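Skukau Automation Office, 26/02/2026. Notice on the equipment plan for the coming year.

1/6 The office has completed its review of requests for robot arms, grippers and benches. We received 266 line items and have approved 248.

2/6 Spare gripper fingers and cables will now be budgeted with each arm. In past years they were charged to general supplies, and teams often ran short before the year closed.

3/6 Two suppliers, Plorolora and Skisereo, have been asked for written quotes on two-arm tables. Quotes must list delivery, setup and training as separate costs.

4/6 Handling of light, thin items such as artificial tulips remains the reference task for gripper purchases.
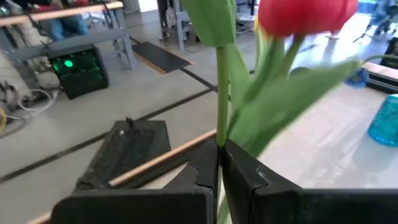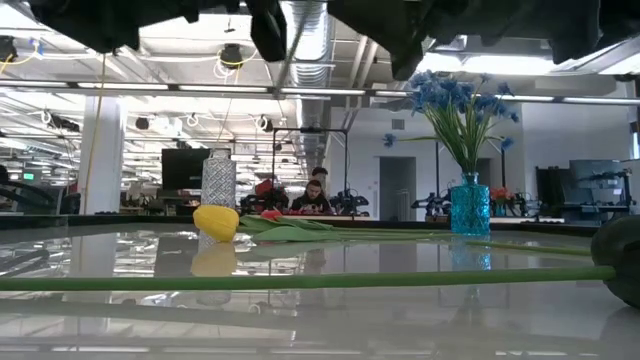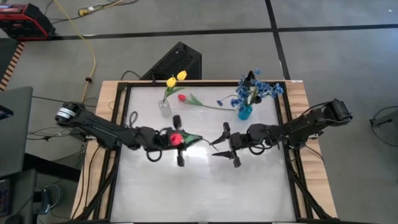 5/6 Teams that wish to change an approved request should write to Bheki Mokgethi before the end of March. Please quote budget line 747 and attach the floor plan for your bench.

6/6 Requests from the Mofokeng site will be reviewed separately, as its power supply is still being upgraded. Revised forms will be sent to team leads.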